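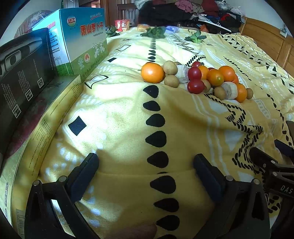

How do you pick up a tomato without squishing it?

Your own fingers do it without thinking. A gripper needs practice, and I get to help it practice!

I'm comparing grippers at Tilik, and I love this job. Each one has two black jaws, and each jaw ends in a flat, slanted fingertip. Look for the silver pins, too — they join the moving parts, a bit like your knuckles.

Potatoes are my warm-up. They're lumpy but tough, so I can squeeze pretty hard. Tomatoes are shiny and soft, so I go slowly. Leafy greens are the tricky ones (they flop everywhere!), and boxes are easier if you grab them by a thin side.

I try every food 4 times with each gripper and write down the drops. My notebook is up to 500 tries now. Potatoes are winning.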